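Letting People Say No: What I Learned From Bad Meetings
By Birthe Thoroddsen
August 29, 2023

I have worked for a lot of bosses in my life, and I have been one for longer than I care to add up, and if you asked me which of them I would follow into a new company tomorrow morning, I could give you the list without much thought. It's a short list. The people on it had very little in common. One of them was loud and one of them barely spoke, and one had such terrible handwriting that we kept her notes on the wall as a kind of puzzle. But every one of them could hear the word "no" from somebody who worked for them and go on with the day as if a perfectly ordinary thing had happened.

I think that is the most underrated skill in management, and I'd like to make the case for it, with apologies to my editor, who asked for something shorter.

When I came to Wulik, the company had 30 people and a weekly planning meeting that everyone attended. The founder, whom I liked very much and still do, would lay out what he wanted to get done, and then he would look around the table and say, "Any objections?" There never were any. We would all pick up our papers and go back to our desks, and by lunch there would be little clumps of people by the coffee machine explaining to each other why the plan couldn't possibly work. The founder thought he was running an open shop. He asked for objections every single week, after all! What more could a person do?

Well, he could have noticed what happened the one time somebody took him up on it. A young woman in purchasing, quite new, said she thought the July delivery date was too tight. He didn't shout at her. He was never a shouter. He just went very quiet, and then he asked her four or five questions in a row about where her figures came from, and each question was a little sharper than the one before, and at the end he said, "Let's keep the date for now." That was all. It took two minutes, and it cost him two years of honest answers. I still think about it when I catch my own voice getting thin.
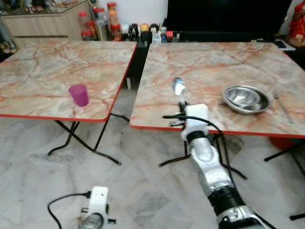 So how can a manager tell whether people feel free to disagree?

Look at when the bad news reaches you. If you hear about a problem while it is still small and a bit embarrassing, people trust you with it. If every problem shows up fully grown, with a deadline attached and a customer already on the phone, then somebody knew about it weeks ago and decided it was safer to keep quiet. I would put more faith in that one measure than in any staff survey, and I have filled out a great many staff surveys, some of them while eating a sandwich.

I don't mean that every objection is a good one. Goodness, no. Some people object the way others hum, out of habit, and a manager who changes course each time somebody frowns will end up going in circles until everyone is sick. I worked for a man like that too, early on, and it was exhausting in its own way. You would leave his office with one decision, and by the time you reached the stairs the next visitor would have talked him out of it. People need to be able to disagree, and after that they need somebody to decide. Those are two separate jobs, and most of the trouble I've seen comes from trying to do both in the same breath.

What we ended up doing at Brastero, where I went next, was very plain. When a big decision was coming, the person in charge wrote it up on a page or two and sent it out, and then there was a meeting where the person in charge wasn't allowed to argue. You could ask questions to make sure you had understood. You could write things down. You could not defend the plan. The deciding happened a day or so later, and when it did, you had to go back to whoever had objected and tell them what you'd done with what they said, even if what you'd done was nothing.

I was dreadful at it. The first time, I sat on my hands (I mean this literally, I put them under my legs) while a warehouse supervisor took apart a staffing plan I had been working on for most of the summer. I had an answer for every point he raised. I could feel the answers piling up behind my teeth. And somewhere near the end he mentioned, almost as an afterthought, that the late crew had no way of getting home if we moved the shift by an hour, as the last bus left before then. I hadn't looked at the bus. It had never crossed my mind to look at the bus! If I had jumped in at his first point with one of my lovely answers, he would have stopped talking, and we'd have found out about it the hard way.
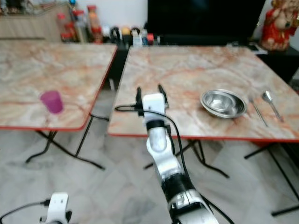 I told that story at a workshop in Wudville a few years ago, and a man in the second row put his hand up and said it sounded very nice but he ran a company of 746 people and he couldn't go around collecting everyone's feelings about the bus. I understood what he meant. Size does change things. You can't have everybody in the room, and you can't answer every worry in person. But I asked him who decided on his shift changes, and it was a manager with 10 people under her, and I asked him whether those ten could tell her no. He thought about it for a while and said he had no idea. I gave him a lot of credit for that answer. Plenty of people in his chair would have said "of course they can" and reached for the water jug.

His question stayed with me, though, and I've come to think the larger the company, the more this depends on what people see happen to somebody else. In a small outfit you might find out for yourself whether the boss can take it. In a large one, you hear. You hear that so-and-so spoke up about the new system and was left off the next project. Maybe the two had nothing to do with each other. It hardly matters, since the story travels by itself and it doesn't stop to check. If you want people to speak up, you have to be careful with the ones who already have, and you have to be careful with them in public, where others will notice. Thank them by name. Put them on the next project, on purpose. When they were right, say that they were right, and say it in front of the same people who heard you disagree.

That last part is hard. I've seen very capable leaders do all the rest and then trip over it. They'll quietly fix the thing that was wrong, and feel quite good about themselves, and never mention where the fix came from. From their side it looks like listening. From the other side it looks like the objection went into a drawer and the boss had a bright idea a week later.

The best example I know of somebody doing it well is from Þrastardóttir, a family firm I advised for a time. The owner had set her heart on opening a second shop, and her bookkeeper had told her, more than once and not very tactfully, that the rent would sink them. She went through with the plan as far as the lease, and then at the yearly staff dinner she stood up and told everyone that she wasn't going to sign it, that the bookkeeper had been right since spring, and that she had been rather rude to him over it. Then she sat down and asked for the potatoes. There was no speech about values. I don't believe she had ever written down a value in her life. But I was told that in the following month her suggestion box, which had mostly held gum wrappers, had to be emptied twice. 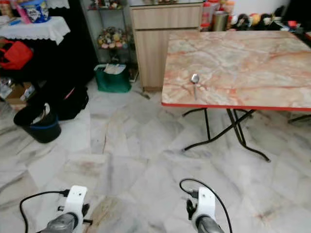
Marble-patterned table with a red edge, with a metal spoon on top.

If you are a manager and you've read this far, I would ask you to try one small thing. Pick a decision you haven't quite made yet, and ask one person who works for you what they think is wrong with it. Ask it that way, with the "wrong" already in the question, so that they don't have to bring it up themselves. Then write down what they say, and say thank you, and leave the room before you start explaining. You can explain tomorrow. I promise your explanation will keep, and there's a fair chance that by morning it will have gotten a good deal shorter.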